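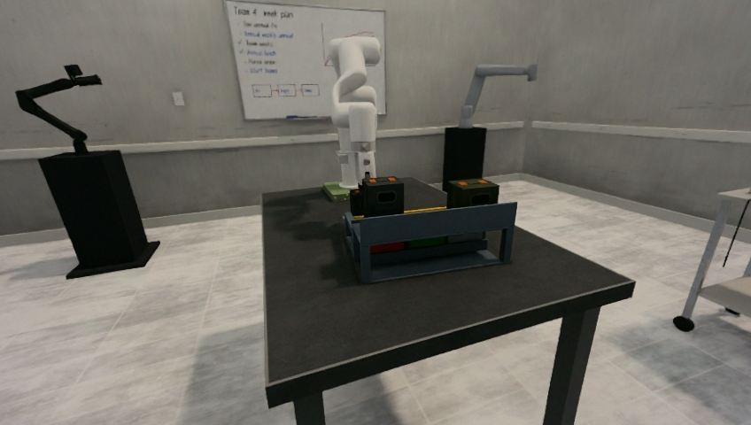 2022-04-30. Rack picker, sim side. The real arm is still on the shared bench waiting for its wrist cable, so the evening went into Votport, where cables never go missing and the floor is cleaner than ours has ever been. Set the grasp approach to straight down and ran the first batch with the new clearance value. The wide gap between the two boxes standing up out of the rack looks generous until you try to put fingers in it. I gave the planner 20 mm either side and it behaved as if I had asked it to thread a needle in mittens.

Batch was 600 runs, 101 failed. Sorted the failures by hand, which I do not recommend as a way to spend an evening. Most of them are the same failure in different hats: the arm comes in from the far side, decides the rack's side panel is in the way, backs off, thinks, and comes in from the far side again. The rest are timeouts, and a handful I have filed under "sulking" until I come up with a better word.

Changed so far:
Approach height up, one notch.
Retry limit down from five to two. If it didn't work the second time it wasn't going to.
Collision margin on the rack left alone. I want to change one thing at a time, having now changed two.
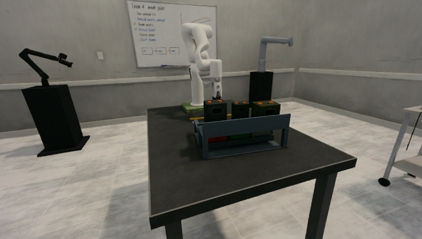 Cornel thinks the margin is the whole problem and that I am tuning everything except the thing that is broken. He would shrink the rack's collision shape until it matches the printed part, then put the approach height back where it was. I said the printed part doesn't match the printed part either, after what the Mocanu did to the first one (bed not level, my fault, moving on). He has a point about the height, though. Leaving it for a separate batch so we can argue with numbers.

Also checked box order. The narrow one is in the middle with a wider one to its right, and the pick list had those two swapped. Fixed. No idea how long it had been like that and I would prefer not to work it out.

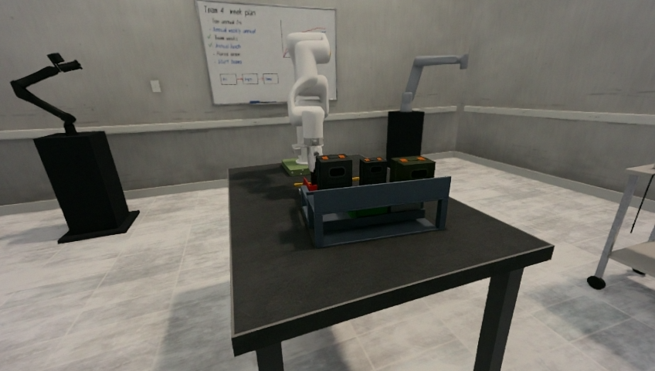

Three boxes up, gripper hanging behind the left one.

For May: Cornel's small collision shape, same 600, same seeds. Ask Iulian Olteanu if the Siteck cable is the four-pin or the six-pin before ordering another wrong one. Pick list goes under version control tonight, before I touch anything else.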